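Kitchen Forum > Storage and Benchtops > Utensils and Drainage

Chopstick basket next to the cooktop: drainage, pairing, tipping

tresa_608
Moving this out of the general drainage thread because it got its own tangent. Subject is a plastic chopstick basket used as the permanent home for a household's chopsticks, kept on the table near the cooktop. Perforated sides, small rectangular holes, a row of round ones higher up. The pairs go in standing and fan out in all directions.

I have two complaints. First, mixed lengths and colours make it slow to pull a matching pair one-handed while the other hand is on a wok lid. Secondly, a light basket will walk across a smooth table when one side is loaded more than the other. I'm after opinions on whether to change the basket or the habit.

bretport_kev
Change the habit. Sort by colour before they go in, tips up, both sticks of a pair against the same wall. If they lean in opposite directions the pair separates and you end up fishing.

The walking is a friction problem. A felt table covering stops it completely. I've had one on the kitchen table since September and the basket stays where it's put.

skandiretti
Tips up is debatable. Tips up keeps the eating end out of whatever collects in the base, but every hand that goes in for a pair touches the eating end. I store tips down and wash the basket more often.

Felt is also a poor choice under anything that drips. It holds water against the base. Use a silicone mat or a saucer.

bretport_kev
It only holds water if you put them away wet. Dry them first. I lay them out flat on the felt with a tea towel under them and they go in the basket when they're dry.
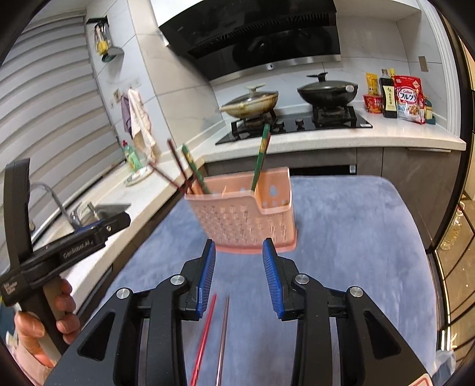

The other thing I'd separate is metal from the rest. Metal sticks are thinner and heavier for their size, they slide to the bottom corner, and a thin one will go straight through a rectangular hole if the pattern is coarse. Mine live in a drawer tray.

Shahla Golestani
Agree on the metal ones. Disagree on the drawer, at least for timber. An enclosed drawer in a humid kitchen is where I have found mould, always at the square end where the lacquer had worn. Open baskets exist for a reason.

Position matters more than the basket. Keep it out of the splash radius of the wok burner. Oil aerosol settles on everything within arm's reach of the cooktop, rangehood or no rangehood, and perforated plastic is tedious to degrease. I soak mine in hot water and detergent, then go through the holes with a bottle brush. With the basket a full bench depth away from the flame I do this half as often.

tresa_608
Noted. How far is a full bench depth in your kitchen? Mine is standard 600 and the table starts immediately after it.

Shahla Golestani
608 to the front edge, measured with the overhang. The basket sits another 25 cm past that.

ghasemi_r
Weight is the part that hasn't been covered. The basket tips when the centre of mass goes outside the base, and long sticks leaning over one rim get you there quickly. Options are a wider base, a shorter stick, or ballast. I put 2 flat river stones in the bottom of mine. It has not moved. They go through the dishwasher with the basket.

skandiretti
Stones in the base defeat the drainage holes.

ghasemi_r
Flat stones on a perforated floor leave plenty of gap. I checked with a jug of water and it emptied as fast as before.

skandiretti
Fine for clean water. Less fine for rice starch.

bretport_kev
Nobody should be getting rice starch in the basket if the sticks are washed.

tresa_608
Summary of what I'm trying first: matching pairs to the same wall, metal out to the drawer, timber stays in the open, basket back from the burner. No stones yet. I'll leave tips up or down alone, as I can see that one won't be settled in this thread.

ghasemi_r
Report back on the tipping. If it still goes over, try one stone before you buy another basket.

Contact the moderators | Copyright Kitchen Forum | Back to top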